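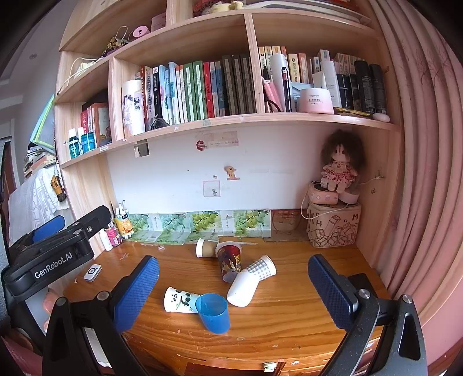

Prollalar Home Chores Desk / Ticket 800
Status: open. Opened 25th July.

Task: stack the paper cups on the desk.

Summary: the Paju routine still won't plan a stack when cups are lying down. It wants them upright, as cups are in brochures.

Log
Run 1. Gingham cup and the plain white one read as a single long cup. Grasp refused.
Run 2. Panda cup found. Translucent blue cup next to it not found at all.
Run 12. Small kraft cup listed as "lid." Timeout after 25 seconds.

Workaround: stack by hand.

Next: retest on the Zonell build in August. Please stop raising the priority.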